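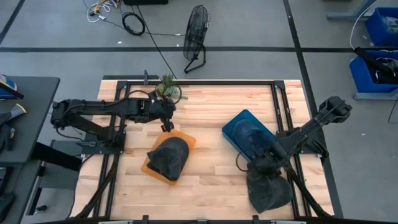
Two-arm table with caps and trays, seen from the fixed workspace camera.

Ollness Cap Sorting: Data Card and House Rules

Ollness is a set of recordings of two robot arms handling soft caps and shallow trays on a shared tabletop. It comes with the rules we work by at the bench, and we're as keen to share those as the data. If you run a similar table, please take them, change them, and tell us what you found!

Maintained by Shigeru Higuchi and the Birent bench group, Flandbridge. Current release: June.

Why caps

Caps are wonderful test objects. They fold and flop, and a dark cap gives a vision model very little to hold on to. A cap resting on a tray can hide most of the tray beneath it, so the model has to work out the edges from whatever border still shows. We started with blocks and learned more in our first month of caps than in all the block work before it.

What is in each episode

Every episode folder holds the fixed camera video, joint positions for both arms, gripper opening, and a plain text note from the operator. The note is required. One sentence is fine — "left arm missed the fold twice" is a very good note.

Tray and cap positions change between episodes. Trays may sit at any angle, and a cap may start on a tray or straight on the wood. Please don't straighten things up before recording. Tidy starts make for brittle policies, and we have an entire early batch to prove it.

Rules at the table

1. One operator drives, one watches. The watcher holds the stop button and does nothing else.

2. Hands stay outside the table edge while the arms are powered. This includes reaching in to fix "just one cap." Stop, fix, restart.

3. Remember the elbows. Both arms swing past the edge of the tabletop when they fold, so the table edge is a poor guide to where you can safely stand. Stay behind the floor tape during a run.

4. Check the base clamps at the start of every session and again after 20 episodes. Write both checks in the log.

5. Move each arm slowly through its full reach before the first episode and watch the cables at the elbow and wrist. If one pulls tight, reroute it and begin the check again.

6. Both arms may work over the same tray, but only one gripper may be below cap height at a time. The Fawzy controller enforces this in software. Operators are expected to follow it anyway.

7. Never delete a failed episode. Mark it failed and keep it. Failures are the part of this set that other groups ask us for most!

Labeling

Use the words in labels.txt and nothing else. A cap is "on tray" when most of it rests on the tray, even if the bill hangs over. It is "on table" when it touches no tray at all. Anything between those gets "partial." Two people label each episode separately, and a third settles any difference. The disagreements are worth reading, so we ship them in a separate file.

When an arm is blocking the view, label what you can see in that moment and set the hidden flag. Don't skip ahead in the video to find out where the cap was. We were loose on this in version 2 and had to relabel over 3 weeks of work.

Known limits

The camera does not move, so one arm often covers part of a tray or a cap. Dark caps are heavily represented. Lighting changes are small. Objects in the background come and go between sessions, and we leave them in.

Policies trained only on Ollness should not be run near people without their own safety review. Our bench rules cover our bench — yours will need its own reach check, its own stop test and its own floor marking.

Changes and questions

Rule changes go through the issue tracker with a short note on what prompted them. Small fixes to wording are very welcome, and so are near-miss reports from other benches. Send those to the Birent bench group with the word "table" in the subject line.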